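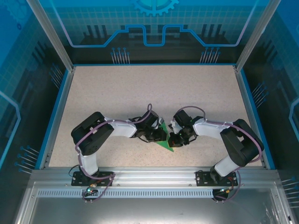

Both arms on the bench at Rornby, grippers nearly touching over the green triangle.

How we got two arms folding without driving everyone up the wall

I pack and fold for a living, so when Nikow sold our shop a two-arm cell I figured I'd be out the door by December. I'm still here, and now I'm the one who sets the thing up each morning! If your workplace is getting one, this is how I'd go about it.

Start with the people. We sat down over lunch and listed the jobs we hated most (small flat pieces, 387 of them on a bad day). Give the arms those first.

Next, check your cables. Ours are purple and they loop up over each arm, so run both arms slowly through their full reach and watch for snags.

Then teach one piece, one colour, one spot on the table. We did 70 practice runs before we trusted it with an order, and over 18 of those were rubbish — keep them anyway and write down what went wrong.

Last thing, sort out who's allowed to stop it. Our answer is anybody on shift, no questions asked.

My day's different now. Less folding, more checking, and my wrists feel heaps better. I do miss the chatting a bit.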